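MIDI 클록 지터 측정과 외부 드럼머신 동기화 개선

2025년 9월 28일 | 안셀모 히랄도, 레이디 렌히포
웨리트빌 음향기술과 프로젝트 보고서 (지도: 오르텐시아 테요)

1. 배경

DAW를 마스터로 두고 외부 드럼머신을 MIDI 클록으로 구동하면 녹음된 트랙의 타격 위치가 그리드에서 벗어난다. 벗어나는 양은 두 성분으로 나뉜다. 하나는 전송과 변환 과정에서 생기는 일정한 지연이고, 다른 하나는 박마다 달라지는 흔들림, 즉 지터이다. 일정한 지연은 트랙을 앞으로 당기면 없어진다. 지터는 오프셋 값 하나로 보정되지 않으며, 하이햇처럼 어택이 짧은 음색에서 먼저 드러난다.

교내 스튜디오에서는 지금까지 녹음 후 오디오 퀀타이즈로 이 문제를 처리해 왔다. 이 방법은 타격 사이의 잔향을 늘이거나 잘라내므로 심벌과 룸 마이크 성분이 있는 소재에는 적합하지 않다. 본 프로젝트에서는 클록 전달 경로 자체를 바꾸었을 때 지터가 얼마나 줄어드는지를 측정하였다.

2. 측정 대상과 장비

DAW는 드루크버그, 오디오 인터페이스는 남소프, 드럼머신은 카마타를 사용하였다. 세 장비 모두 학과 보유품이며 펌웨어는 7월 실습 기간에 올린 상태 그대로 두었다. 측정 도중 펌웨어나 드라이버는 변경하지 않았다.

MIDI 클록은 4분음표당 일정한 개수의 펄스를 보내는 방식이고 펄스 자체에는 시각 정보가 들어 있지 않다. 수신 장비는 펄스가 도착하는 간격만으로 템포를 추정한다. 따라서 송신 측 운영체제의 스케줄링이 밀리면 그 오차가 수신 장비의 템포 추정에 그대로 들어간다. USB 경로에서는 패킷이 전송 프레임 단위로 묶이는 영향이 추가된다.

비교한 경로는 다음의 두 가지이다.

경로 A: DAW에서 USB-MIDI로 드럼머신에 직접 클록 전송
경로 B: DAW의 오디오 트랙에 펄스 파형을 배치하고, 인터페이스의 라인 출력에서 변환기를 거쳐 DIN 단자로 클록 전송

경로 B의 펄스는 오디오 버퍼에 포함되어 나가므로 샘플 클록에 고정된다. 버퍼 크기를 키우면 지연은 커지지만 펄스 간격은 변하지 않아야 한다. 본 보고서에서 검증하려는 가정이 이것이다.

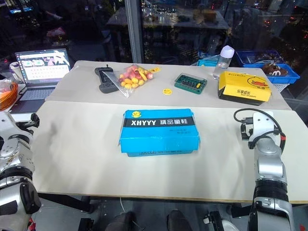
그림 1. 작업대 위의 파란색 신발 상자

3. 방법

3.1 신호 구성

드럼머신에는 림샷 음색 하나만 배정하고 모든 박에서 같은 벨로시티로 울리게 하였다. 내부 스윙, 휴머나이즈, 이펙트는 전부 해제하였다. 림샷을 고른 이유는 어택 구간이 짧고 재생할 때마다 파형이 같기 때문이다. 아날로그 모델링 방식의 킥은 오실레이터 시작 위상이 매번 달라 검출점이 이동하므로 예비 측정 후 제외하였다.

기준 신호로는 DAW의 그리드에 맞춘 단일 샘플 임펄스를 별도 채널로 출력하고, 이를 짧은 패치 케이블로 다시 입력하여 드럼머신 신호와 동시에 녹음하였다. 두 채널이 같은 변환기를 지나므로 인터페이스의 입출력 지연은 차이값에서 상쇄된다.

3.2 타격점 검출

녹음 파일에서 기준 임펄스의 최대점을 찾고, 그 뒤의 탐색 구간에서 드럼머신 신호가 문턱값을 처음 넘는 위치를 타격점으로 정하였다. 문턱값을 고정하면 음량 차이에 따라 검출점이 이동한다. 이를 피하기 위해 각 타격의 최대 진폭에 대한 비율로 문턱값을 설정하였다. 검출 스크립트는 윌손 야노스가 작성하였고, 무작위로 뽑은 구간을 파형 편집 화면에서 수동으로 대조하였다. 수동 판독과의 차이는 모든 대조 구간에서 한 샘플 이내였다.

경로별로 타격 100회를 한 묶음으로 녹음하였다. 재생 시작 직후에는 드럼머신의 템포 추정이 안정되지 않으므로 처음 2마디는 분석에서 제외하고 그다음 타격부터 세었다.

3.3 부하 조건

실제 작업 환경에서는 플러그인이 다수 구동된다. 이를 반영하여 무부하 조건과 부하 조건을 나누었다. 부하 조건에서는 컨볼루션 리버브와 신시사이저 플러그인을 추가해 DAW의 처리량 표시가 52%가 되도록 맞추었다. 표시값은 재생 중에 변동하므로 재생을 시작하고 값이 안정된 시점을 기준으로 삼았다.

네트워크 연결과 화면 보호기는 두 조건에서 모두 꺼 두었다. 전원 관리 설정은 고성능으로 고정하였다. 이 설정을 기본값으로 둔 예비 측정에서는 경로 A의 결과가 녹음마다 크게 달라 비교가 불가능하였다.

4. 결과

무부하 조건에서 경로 A의 타격점은 기준 위치를 중심으로 넓게 분포하였으며, 분포의 모양은 단일 봉우리가 아니었다. 히스토그램에는 인접한 봉우리가 나뉘어 나타났고, 그 간격은 USB 전송 프레임의 간격과 대체로 일치하였다. 경로 B에서는 봉우리가 하나였고 폭도 경로 A보다 뚜렷하게 좁았다.

부하 조건에서 경로 A의 분포는 늦은 쪽으로 꼬리가 길어졌다. 최대 편차는 5ms를 넘었고, 이 편차는 플러그인 처리량이 순간적으로 상승한 위치와 겹쳤다. 늦은 펄스 뒤에는 이른 타격이 이어지는 경우가 많았다. 드럼머신이 늦어진 간격을 템포 저하로 해석했다가 다음 펄스에서 되돌리는 동작으로 추정되나, 내부 알고리즘이 공개되어 있지 않아 확인하지는 못하였다.

경로 B는 부하 여부에 따른 차이가 검출 오차 범위 안에 있었다. 버퍼 크기를 바꾸면 분포 전체가 평행 이동하였고 폭은 유지되었다. 2장에서 세운 가정과 부합하는 결과이다. 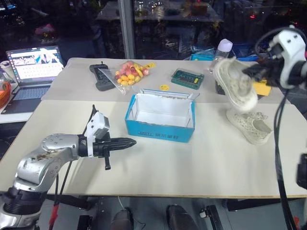
다만 경로 B에도 잔여 지터가 남는다. 변환기를 분리하고 펄스 파형만 루프백으로 녹음하면 간격 오차가 측정되지 않으므로, 잔여분은 변환기 또는 드럼머신 내부에서 발생한 것이다. 두 장비 중 어느 쪽의 기여가 큰지 구분하려면 DIN 단자의 신호를 직접 관측해야 한다. 로직 분석기의 대여 일정이 맞지 않아 이번 측정에서는 수행하지 않았다.

5. 청감 확인

셰일라 소텔로가 연주한 베이스 트랙에 두 경로의 드럼 녹음을 각각 겹쳐 들어 보았다. 일정한 지연은 사전에 보정하였다. 무부하 조건의 녹음은 경로 간 구분이 쉽지 않았다. 부하 조건에서는 경로 A의 하이햇이 16분음표 패턴에서 고르지 않게 들렸고, 같은 패턴의 DAW 내부 샘플과 겹쳤을 때 위상 간섭에 의한 음색 변화가 박마다 다르게 나타났다. 블라인드 방식으로 진행하지 않았으므로 이 항목은 참고로만 기록한다.

6. 검토

외부 드럼머신을 단독으로 쓰고 녹음 중 플러그인 부하가 낮다면 경로 A로도 작업이 가능하다. 내부 샘플과 외부 음원을 겹치는 편곡에서는 경로 B가 필요하다. 경로 B의 단점은 라인 출력 채널을 하나 점유한다는 점과, 곡 중간에 템포가 바뀔 때 펄스 트랙을 다시 만들어야 한다는 점이다. 템포 오토메이션에 따라 펄스를 생성하는 플러그인을 쓰면 후자는 해결되지만, 해당 플러그인의 지연 보정 동작이 DAW 설정에 따라 달라져 별도의 검증이 요구된다.

펄스 트랙의 출력 레벨도 주의가 필요하다. 레벨이 낮으면 변환기가 펄스를 누락하고, 드럼머신의 템포가 순간적으로 떨어진다. 펄스 트랙에는 페이더 오토메이션과 마스터 버스의 리미터가 적용되지 않도록 출력을 직접 지정하였다. 샘플레이트를 바꾼 프로젝트에서는 펄스 파일이 리샘플링되면서 모서리가 무뎌지므로, 변환된 파일을 쓰지 말고 해당 샘플레이트에서 새로 렌더링해야 한다.

7. 남은 작업

- DIN 단자에서의 펄스 간격 직접 측정
- 재생 시작 및 정지 메시지의 지연 측정
- 다른 음색(클랩, 클로즈드 하이햇)에 대한 검출 문턱값 재검토
- 펄스 생성 플러그인의 지연 보정 동작 확인

검출 스크립트와 녹음 원본은 학과 공유 저장소의 프로젝트 폴더에 보관하였다. 파일명은 경로, 부하 조건, 버퍼 크기 순으로 표기하였다.

관련 보고서
계단실 임펄스 응답 측정과 컨볼루션 리버브 제작
스프링 리버브 탱크의 구동 회로 비교
사이드체인 컴프레서의 룩어헤드 설정에 따른 과도 응답
드루크버그 믹서의 플러그인 지연 보정 범위 조사
콘택트 마이크를 이용한 타악기 트리거 제작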